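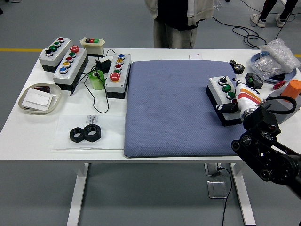

Counting open bottles before the June stocktake

Archive > Bar and Cellar List > Stock Control

Previous Next Thread Author Reply

Mon 22 January, posted by Duner

Dear all,

I read the message below with interest, as we had the same trouble at the Neritz, where I keep the books for two bars and one small cellar.

> We do a full count every month and the spirits are always short.
> The beer is fine and the wine is nearly fine. My staff say
> they measure every drink. Is it normal to lose so much on
> open bottles, or do we count them wrongly? We write them down
> in quarters: full, three quarters, half, one quarter.
> Marty, Varkier Hotel

In my opinion the quarters are the first thing to look at. With 30 open bottles on the shelf, each one can be wrong by a good measure or more, and if the same person always rounds up, the mistakes do not cancel each other. We changed to tenths two years ago. It takes 12 minutes longer and the results became much calmer.

If you wish to be more exact, you can weigh the bottles. You need the weight of the empty bottle for each brand, and this must be checked again when the producer changes the glass. We had one gin where the new bottle was heavier than the old one, and for two months we had a surplus which did not exist.

Please look also at the moment of the count. We used to count the upstairs bar in the evening and the cellar next morning, and bottles that were carried up in between were counted in both places or in neither. Now we count everything before opening, and no transfer is allowed until both sheets are signed.

One question from my side. Our stock list has grown to 1,000 lines, and many of them are products we no longer buy. Do you delete the old lines, or do you keep them at zero until the end of the year? Our accountant prefers the second way, but the printed sheets are now so long that the counters miss a page sometimes.

I can send our blank sheet for open bottles to anyone who wants it. It is made for A4 paper, landscape.

With kind regards,
Duner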